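4.2 What people do with a half-made bed

I'll admit I came into this part of the study thinking bed-making was the dull bit. I'd been looking forward to the kitchens! But when we went through the 487 diary entries from Skotmont, the bed kept coming up (far more than the dishes, to my surprise), and people had a lot to say about it.

Mostly they wrote about lumps. A fitted sheet that's gone slack, a top sheet kicked down to the foot, a pillow that has wandered off underneath everything. We'd asked our 40 households to write down what they did first, before any smoothing, and 122 entries mention pressing or patting the cloth to find out what was under it. I do this myself and had never noticed. Krishnamoorthy Varma, who coded the entries with me, wanted to call it "checking", and I held out for "feeling about", so the codebook has both and they mean the same thing.

The light matters too. Plenty of our diarists make the bed with the blinds still down, or with one weak lamp on because someone else is asleep nearby, and in that sort of light a pale sheet is hard to read. You get folds going every which way and a soft rise in the middle that could be a pillow or could just be more sheet. Figure 6 has a rise of that kind, a rounded, whiter mound in crumpled pale fabric.

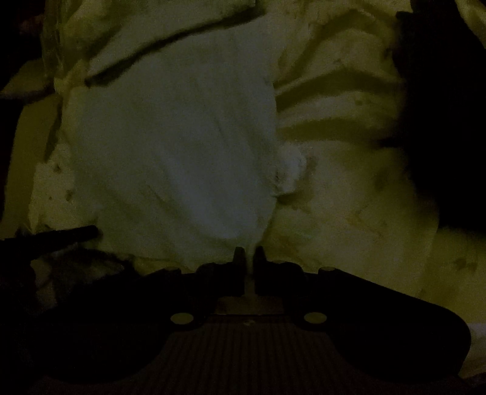

Figure 6. Crumpled pale cloth in very dim light, with a bulging mound at the centre.

Snædís Bach objected, on reading our draft, that we were treating the lump as a problem to be solved, when plenty of people simply pull the doona over it and get on with their day. Fair enough, and the diaries back her up. We went back and added a code for covering over, which had been sitting in our "other" pile with the entries about cats. It's most common in the August diaries, when the heavy bedding is on and hides pretty much anything. I've kept those entries separate in the next section, where we get to doonas and blankets.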